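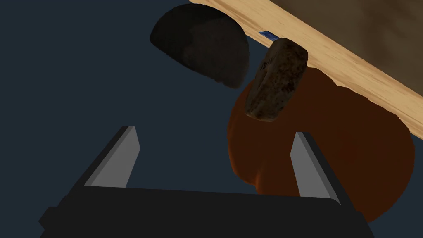
Ostlow Help > Spreadsheets > Import and export

January, posted by Izzati Santoso

Part numbers lose their leading zeros when I open a CSV export from Flastuner. 00715 becomes 715. The file has 500 rows and the zeros are present in a text editor. Formatting the column as text after opening does not restore them. Is there a setting?

Gunther Teuber
The values are converted to numbers on opening, so later formatting has nothing to restore. Start with a blank sheet, use Import from text, choose comma as the delimiter, and set column 2 to Text in the preview. Do not save over the original CSV before this.

hamann71
Custom format 00000 works if every code has five digits. It only changes the display, so lookups against text codes will still fail.

avard_k
same problem here, I just retype them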